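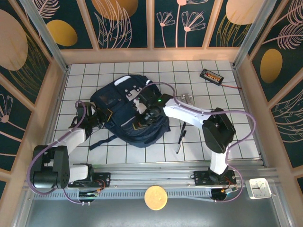 Poste double bras Simmont – pour les ateliers de contrôle, de tri retour et de remise en état. Deux bras articulés sur un même rail, une cellule fermée, un opérateur à côté qui garde la main sur la cadence. Conçu d'abord pour la bagagerie et le textile souple, c'est à dire tout ce qui plie, glisse et s'affaisse dès qu'on le lâche. Un sac à dos à plat sur le carrelage du fond, une pince sur le côté gauche, l'autre en appui vers le haut à droite : c'est la prise de base, celle qu'on règle en premier à l'installation. Le reste en découle (retournement, ouverture de poche, contrôle des sangles, pose d'étiquette).

Ce qui change pour l'équipe

Moins de gestes au-dessus de l'épaule. Moins de sacs retournés à la main en fin de poste. L'opérateur prépare, surveille, reprend les pièces douteuses. Chez Stondotel, premier site équipé, trois personnes tournaient sur la table de retours ; elles tournent toujours, mais sur le diagnostic et la petite couture, et le bras fait les manipulations répétées. Pas de suppression de poste sur ce site. Une demande des équipes par contre : pouvoir arrêter un bras sans arrêter l'autre. C'est maintenant de série.

Retour qu'on entend souvent : les premières semaines sont longues. Oui. Il faut montrer les gestes, les remontrer, accepter que la machine aille moins vite qu'une main habituée. Prévoir 10 jours d'accompagnement, inclus dans le prix. Les anciens de l'atelier sont les meilleurs formateurs, prévoyez leur temps.

Caractéristiques

Longueur du rail : 1610 mm
Bras : 2, embases réglables le long du rail
Pinces : parallèles, mors noirs interchangeables
Voyant d'état au poignet
Cellule : profilés et panneaux, fond lavable
Habillage des panneaux : uni ou imprimé, au choix (motifs fleurs et plumes en stock, autres sur devis)
Arrêt : bras par bras + arrêt général
Logiciel : Maeng, interface en français, mises à jour comprises la 1re année

L'habillage imprimé, on nous le demande beaucoup. Les gens passent la journée devant, autant que ce soit agréable. Aucun supplément sur les motifs en stock.

Options

– Module étiquetage Skiltwood (à monter côté droit)
– Jeu de mors souples, pour toiles fines et doublures
– Écran déporté pour le chef d'équipe
– Extension de rail, nous consulter

Livraison et mise en service

Délai 15 semaines à la commande. Montage sur place par nos techniciens, prise de courant standard, sol plan obligatoire. Passage de porte à verifier avant : la cellule arrive montée, le rail à part. Si l'accès est étroit, dites-le nous au devis, on livre en panneaux.

La formation se fait sur vos propres articles. Mettez de côté un carton de pièces variées – neuves, usées, fermetures bloquées, sangles emmêlées. Plus c'est varié mieux c'est. Évitez de ne donner que des beaux modèles, les réglages faits là-dessus tiennent mal ensuite.

Entretien

Chaque soir : fond essuyé, mors nettoyés à sec. Chaque semaine : passage des câbles, serrage des embases. Visite annuelle en option. Pas de solvant sur les panneaux imprimés svp, la garantie ne couvre pas.

Tarif

Sur devis uniquement. Location possible, durée minimum 3 mois, avec reprise d'une partie des loyers en cas d'achat. Les conditions de mars 2025 restent valable pour toute commande passée avant fin juin.

Démonstration à l'atelier sur rendez-vous, venez avec vos articles et si possible avec quelqu'un de l'équipe qui travaillera dessus.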